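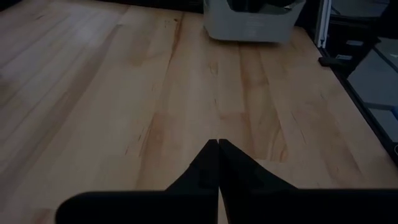
Ahornholz mit rotbraunen Streifen in der Maserung

Quartalsbericht lesen in einer halben Stunde - so mache ich das

Ich werde immer wieder gefragt, wie ich mich durch die Zahlen von Medienunternehmen arbeite, ohne dabei einzuschlafen. Also schreibe ich meinen Ablauf mal auf, am Beispiel von Dellska (Fachzeitschriften, zwei Radiosender, ein bisschen Online). Der Bericht hat 33 Seiten, und ich lese davon vielleicht zwölf.

Schritt 1: Pressemitteilung überspringen
Ja, wirklich! Da steht immer der schönste Wert ganz oben. Ich gehe direkt in die Gewinn- und Verlustrechnung und schreibe mir den Umsatz aus fortgeführten Geschäftsbereichen heraus. Bei Dellska waren das 1.903 Tausend Euro, die Firma ist ja klein.

Schritt 2: Zukäufe herausrechnen
Im Juni hat Dellska den Newsletter-Verlag Isteo übernommen. Der steckt mit 752 Tausend Euro im Umsatz. Zieht das ab, bevor ihr euch über das Wachstum freut, und vergleicht erst dann mit dem Vorjahr. Meistens findet ihr die Zahl im Anhang unter "Konsolidierungskreis".

Schritt 3: Werbung und Leser trennen
Anzeigen schwanken stark, Abos kaum. Ich lege mir dafür zwei Spalten in der Tabelle an, eine für Werbeerlöse, eine für alles, was die Leser selbst bezahlen. Wenn ein Verlag das nicht getrennt ausweist, schaue ich in den Segmentbericht - oder schreibe eine kurze Mail an die Investor-Relations-Adresse. Bei Amaral kam die Antwort noch am selben Tag, bei Guvham warte ich bis heute.

Schritt 4: Sondereffekte suchen
Verkaufte Gebäude, aufgelöste Rückstellungen, solche Sachen. Sucht im PDF einfach nach "einmalig" und "Sonder", damit erwischt ihr das meiste. Was ihr findet, kommt in eine eigene Zeile und fliegt aus dem operativen Ergebnis raus.

Schritt 5: Erst jetzt den Ausblick lesen
Ich kopiere mir den Satz mit der Prognose wörtlich in die Tabelle, mit Datum daneben. Beim nächsten Bericht lege ich beide Sätze nebeneinander (macht richtig Spaß, wenn aus "deutlich" plötzlich "leicht" geworden ist).

Meine leere Tabelle könnt ihr gern nachbauen: fünf Zeilen, für jedes Quartal eine Spalte, fertig.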